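An afternoon at the Flukar guitar works open day

I'd been promising myself a trip to the Flukar open day for years, and this November I finally got in the car and went. It's an hour's drive if you don't get stuck behind a tractor (I got stuck behind a tractor), so I rolled into Arnow just before noon, starving, and parked behind the old feed mill where they build the guitars.

Some background for anyone who hasn't heard me go on about it. I play rhythm in a covers duo, mostly weddings and wine bars, and for the last five summers I've done it on a secondhand Flukar Bellamy. It's the small-bodied acoustic with the plain headstock. It has been rained on, sat on and once left overnight in a bowling alley, and it still sounds lovely, so I wanted to see where it came from.

You sign in at the front and they send you around in groups of six. Our first stop was the wood room, which smells wonderful, like pencils and pancake syrup. The tops sit in there for 2 years before anyone cuts into them, and our guide tapped two of them so we could hear the difference. One rang and one sort of thudded. I nodded like I'd known all along!

Then the bending room, where the sides get their curves, and that was my favorite part of the day. It goes much faster than I expected — I looked down to find a pen and missed the whole first one. Luckily they did another. After that came bracing, necks and the finish shop, where we only got to peek through the window on account of the dust on our clothes.

They put us in the setup room last, and I could have stayed there until closing. I asked about the buzz I get on the low E whenever I tune down for our slow Motown number, and the answer was that my strings are too light. All this time I'd been blaming my left hand. I bought a heavier set on the way out, and a strap I didn't need.

At three o'clock there was music in the loading bay. A trio called Oker played, two guitars and an upright bass, with almost 60 of us on folding chairs and hay bales. They did some old country, a slowed-down disco tune that really shouldn't have worked, and a waltz that had people up and dancing next to the forklift. The sound was a little boomy at the back, so move up front if you go. I stole their ending for the waltz and we're trying it out at our next wedding.

A few practical things. Parking is free but muddy. The chili sells out early, and the coffee is better from the truck than from the table inside. Kids can go on the tour, though the finish shop stop is a bit dull for them. Bring your own guitar if you have a Flukar, as they'll check the neck for you at no charge. I left mine at home, of course. 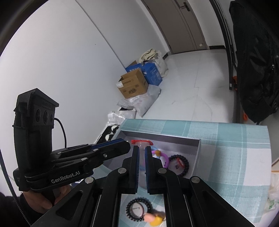 Two black grippers, one marked GenRobot.AI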